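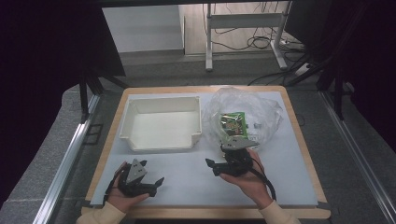
Software Engineer, Perception and Control (2 openings)

Skuvitz writes the software that turns hand-held gripper recordings into policies for robot arms. The current task set is grocery handling: bags, trays, small packets. You would work on pose tracking, time sync between head and gripper views, and the trajectory planner. 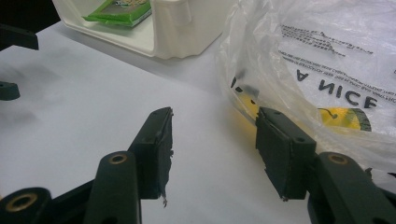 Gripper view, bag and tray task.

The task set holds 1,675 recordings, and 335 of them still fail our sync check. Fixing that is the first job. We use Python and C++. You need 3 years with either one and some work on camera calibration.

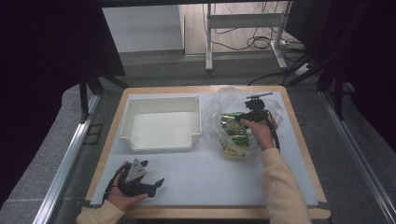 Ewan Bright says the hardest part of the work is clear plastic, where depth estimates drop out and the planner has to cope with the gaps. Experience with that helps but is not required.

The jobs are on site in our Landberg office. Contracts start in January. 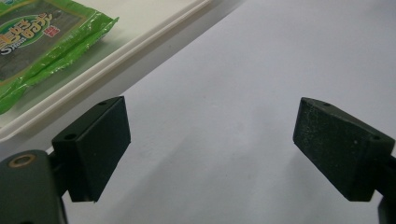 How to apply

Send a resume and a link to code you wrote yourself by 3 July 2025. No cover letter. Interviews include a paid half-day task on recorded data.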